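Board index > Out and about > Shows and open days
Topic: Anodeck open day, Fumavville site: worth the trip?

beaulieu_bus
Posted 2021-02-21

Went to the Anodeck open day with a flask, two sandwiches and low expectations. The sandwiches were the best of the three, but it was close.

You sign in, get a sticker with your name spelt wrong (I was "Lorick Lecompt"; it's Loïc Lecomte, so at least they were trying) and shuffle round in groups of 16. Our guide was Roxana Marinescu, who knew her stuff and plainly wanted a sit down. The main turn is crate handling. The arm goes up to a blue plastic crate, puts a finger either side of the rim, and then has a good long think about it. I've known removal men like that.

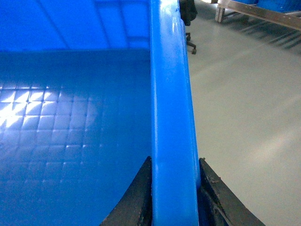 Do you have to book for the next one?
Booking is by email to the site office, and places for the October open day go to people on the list first.

Parking is a field. Wear boots.

crumpet_valve
Reply

Sounds gripping. Sorry.

Did it lift anything, or was it all approach and no action? I went to the Pleltent one and spent most of an afternoon watching a machine nearly pick up a tray.

beaulieu_bus
Reply

It lifted. Our group saw 4 tries and 3 of them came good. On the other it took hold too near the corner, the crate swung round like a gate and Roxana said "that's useful data" in the voice my mother used for burnt toast.

H_Chang
Reply

I was in the group after yours and I think you're being mean. Picking up an open crate by its wall is a pig of a job. The rim bends a bit, it's shiny, and the weight is all off to one side of you. Try it yourself with a finger and thumb and see how graceful you look.

What I liked was that they hadn't built a stage set. It was crates on a floor in a room people use. At Pleltent everything was behind glass with music on.

Hoi-yan

crumpet_valve
Reply

The music was the best bit of Pleltent.

I'd still like to know what it's for. A bloke with two hands moves a crate in the time it takes that thing to clear its throat. The leaflet says 2,000 lifts between services. My brother-in-law does that in a fortnight and his service is a bacon roll.

H_Chang
Reply

Your brother-in-law has a back. Ask him about it in ten years.

beaulieu_bus
Reply

Fair point from Hoi-yan. I asked Roxana about speed and she said they'd slowed it down for visitors, which every demonstrator has told me since I started going to these. She did say the logged total for that arm stood at 614 lifts, so it's got a way to go before its first oil change.

The second half was better. They had it down low beside a crate on a dark grey mat, fingers open, with a clear run of floor to the left and a cardboard box up at the far end. A lad in our group asked what happens if you move the crate while it's coming in. Decha Intarasuk, who writes the software, said "please don't", so of course we all wanted to.

egajdos
Reply

Decha let us do it! Ours was the last group and I think he had given up by then. I nudged the crate with my foot, about a hand's width, and the arm stopped, backed off and came in again at the new spot. Took its time, but it got there. I clapped. Nobody else clapped.

I don't agree that it's all for show. The getting lined up is the hard part and it's what I came to see. Low down next to the side of the crate there isn't much room for a mistake.

Emília
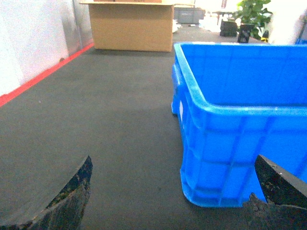 Re: Anodeck open day, Fumavville site: getting there and food

crumpet_valve
Reply

All right, I might go in October. Is there a bus, and is there a tea urn?

egajdos
Reply

Bus from Beaulieu stops at the end of the lane, then it's a ten minute walk with no pavement. There is an urn. The tea is grey.

beaulieu_bus
Reply

Take a flask. And tell them your name slowly.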